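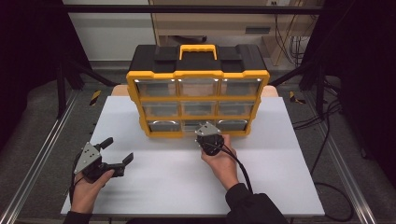
Nine-drawer organisers to replace loose trays at Fenley workshop

The Fenley repair workshop will move its small parts into portable drawer units in July, stores lead Kinga Fodor has confirmed. The chosen type has nine clear drawers in three rows of three, the largest at the top, and a yellow carrying handle on a black lid.

An order for 69 units has been placed. They will hold the 282 part numbers now kept in open trays along the Vallejo Road side of the building. Fixings in regular use go in the bottom two rows, with larger fittings above. Each drawer will carry a printed code matching the stock list.

Demetrio Aguirre, who drew up the layout, said 78 part numbers had been found in more than one tray during the spring stock check. Duplicates will be merged before the drawers are filled.

The stores counter will close at noon on Saturday for the first transfer. Requests for urgent parts should reach the counter before then.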